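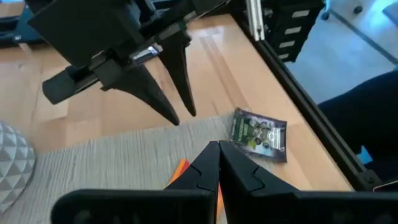
Table mat (work mat)

A table mat, also called a work mat, desk mat or craft mat, is a flat sheet laid on top of a table to give you a defined place to do small things. Sorting, folding, gluing, mending, filling little packets, playing cards, all of it. I'm leaving out place mats for dinner, which have their own entry and their own fans, and I'm leaving out floor mats completely. This one is for the mats that live on a table and get things put on them.

I've kept one on my own table for 17 years (three mats, same table), so expect some opinions mixed in with the general information. If you only want the general information, the sections on materials and sizes are the driest.

Names

The name depends a lot on who's talking. Quilters tend to say cutting mat, even for mats they never cut on. Office people say desk pad or blotter, and blotter is a leftover from fountain pens, when the sheet had a job soaking up ink. Card players say playmat. The old Wornia mail-order catalog, which I still have two issues of, listed the same gray mat on three different pages under three different names at two prices! I ordered from the cheap page.

Materials

Felt and wool felt are soft and quiet, and small things don't roll far on them. They also hang on to every thread, crumb and cat hair in the house. Rubber-backed fabric is the usual playmat material: smooth on top, grippy underneath, and you can roll it up. Vinyl wipes clean but curls at the corners if you store it badly. Silicone is good for glue and resin because most of it peels right off once it's dry. Cork is pleasant to write on through a couple sheets of paper, though it crumbles at the edges after a while. Leather looks wonderful and I've never been able to justify it.

Self-healing cutting mats are their own family. They're made in layers, and the top layer closes up after a blade goes through it, within reason. Don't iron on one. I did, a corner of it, one November evening when I was in a hurry, and it has had a wave in it ever since.

Color

Plain mats mostly come in gray, green, black or dark blue. Gray is my favorite by a mile. White things show up on it and dark things show up on it, and anything bright, like an orange card or a red button, practically jumps at you. On bare wood it's a different story, where tan paper and brown thread just melt into the grain. Green is easier on the eyes under a strong lamp, or so I keep reading, but I lose green thread on it constantly.

Patterned mats exist. I had one with flowers on it for a while and kept trying to pick up a petal.

Sizes

Small mats are close to the size of a sheet of letter paper, and they're fine for one job at a time. Mine is 26 inches on the long side and I wouldn't go smaller for everyday use. Bigger than that and you're really buying a tablecloth, because you'll never see bare table again.

And you do want some bare table! I feel strongly about this. The wood beside the mat is where the waiting things go: the packet you haven't opened yet, the finished piece, your coffee (on the far side, please). If the mat covers everything, you lose that border and the work spreads out until you can't tell what's done. Leave at least seven inches free on the side of your stronger hand. My sister-in-law leaves it on the other side and gets along fine, so test it for a week and see.

What goes on it

Flat things are harder than tall ones, which surprised me when I started. A spool or a box you just grab. A single card, a sheet of thin plastic or a scrap of paper lying tight against a smooth surface has nothing to get hold of, and you end up scratching at the corner with a fingernail. A mat with a little give helps quite a bit. You press down near one edge, the other edge lifts a hair, and you've got it. On felt you can also slide the thing to the edge of the mat and pick it off where it hangs over, since the mat is a bit higher than the table.

Small packets are a nice middle case. Seed packets, sugar packets, needle packets, the little packs of spare screws that come with furniture: they lie flat but they've got some thickness, so they pinch easily from the short sides. I set them down with the opening facing away from me. No deep reason, it's how I was shown.

Tweezers and other pointed tools belong on the mat too, and they should be put down closed if they close. Points are rough on soft surfaces. The middle of my old Sastero mat looked like it had been pecked by a bird.

Keeping it flat

New mats arrive rolled and want to stay rolled. Turn the mat face down, put heavy books on the corners and leave it overnight. Thick rubber ones can take longer (my current one, a Vimia, took roughly 7 days, with me checking it every morning like bread dough). A warm room speeds things up. A hair dryer works on fabric mats if you keep it moving, but keep it away from vinyl.

If the mat slides on a polished table, wipe both surfaces before you buy anything to fix it. Dust is nearly always the trouble. After that, shelf liner cut an inch short on every side does the trick and doesn't show.

Cleaning

Lint roller for felt. Damp cloth and a drop of dish soap for rubber, vinyl and silicone, then dry it before it goes back down, or you can leave a pale patch on waxed wood. I have one of those patches. Cork gets a barely damp cloth and nothing else. Cutting mats collect fibers in the cuts, and a white eraser pulls them out better than any brush I've tried, plus it's oddly satisfying to do while the radio's on.

Cleaning under the mat is easy to forget. Lift it once a month or so. I've found needles, a stamp, and most of a jigsaw piece under mine.

Buying one

Craft stores, office stores and game stores all sell what is basically the same thing, and the game store is often cheapest for a large plain one. The shop in Annan where I got my second mat let me unroll it on the counter first, and I'd ask to do the same anywhere. Smell it while you're there. A strong rubber smell fades over a few weeks near an open window, but in a small room those are long weeks.

See also: Blotter. Cutting mat. Place mat. Shelf liner. Sorting tray. Tweezers.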